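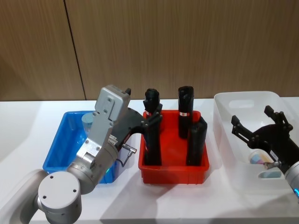
Blue, red and white bins on a white tabletop

How to Write the Back Cover Copy for Your Children's Novel

Posted March 8, 2021

I have put off writing this one for ages, mostly because I find back cover copy harder than writing the book. You have just spent a year (or three, in my case) with these characters, you know what every one of them eats for breakfast, and now you have to hand them over to a stranger in the time it takes to turn a paperback over. It's a horrible feeling! But several of you wrote in after my last post, so I dug out all my old drafts for The Salt Bridge of Grameva and went through them with a cup of tea to see what I did.

Before you start

Leave the manuscript closed. I mean it. If you open it you'll fall in love with some sentence in chapter nine and spend the whole afternoon trying to squeeze it in. All you need is a notebook and a stack of five or six books written for the same age as yours, the newer the better. Copy out the back of each one by hand. It's a bit dull, I know, but your hand picks up the rhythm much faster than your eye does, and you'll notice how few names they use.

Step 1. Write the long, bad version

Tell the whole story as if you were telling it to a friend in the car, with all the "oh wait, I forgot to say" parts left in. Mine ran to 2,000 words and mentioned a goat twice. Let it be as long as it likes and then leave it overnight.

Step 2. Find your three sentences

Go back with a pencil and underline the place where we learn who the child is, the place where something goes wrong, and the place where she has to choose. For my book that was Rondik, who keeps the lamps on the bridge; the night the lamps go out one by one; and whether she crosses over to find out why, knowing that the bridge may not be there when she turns around. Stop there. Please don't give away anything past the middle of the book, and I would stay well inside the first third if you can bear it.

Step 3. Cut the names

My first draft had Rondik, her uncle Radwan, the kingdom of Grameva, the rival city of Fakgate and a river with an apostrophe in it. My friend Szymon Pawlak, who has read every draft I've written since college, handed it back with a note that said "who are all these people?" I kept Rondik and Grameva. Radwan became "her uncle" and Fakgate became "the city on the far shore" - it hurt for a day and then I never missed them.

Step 4. Count

The finished copy on my book is 124 words. You can go a little over, but remember that the barcode needs its corner, and if you have a quote from a reviewer it has to live somewhere too. Leszek Czarnecka, who designed my cover, asked me for an extra-short version as well, and I ended up with one of 84 words that I've used far more often than the long one, for bookmarks and school newsletters and online listings.

Step 5. Read it aloud to a child

Any child in the right age range will do, though one who isn't related to you is better. Read it once, at normal speed, and then be quiet (this is the hard part for me). If they ask you what happens next, you're nearly there. If they ask what a word means, change the word. My young listener wanted to know if the bridge was made of real salt, and that question went straight into the first line.

A few small things

Write in present tense, even if the book is in past. Skip "readers will love" and let the reader decide. Check the spelling of your own characters' names, please, because I once sent Leszek a file with "Rondick" in it and neither of us caught it until the proof came. And keep your old drafts in a folder, since bits of them come in handy when somebody asks you for a newsletter piece by tomorrow morning.

If you're stuck between two versions, paste both in the comments and I'll tell you which one I would pick up.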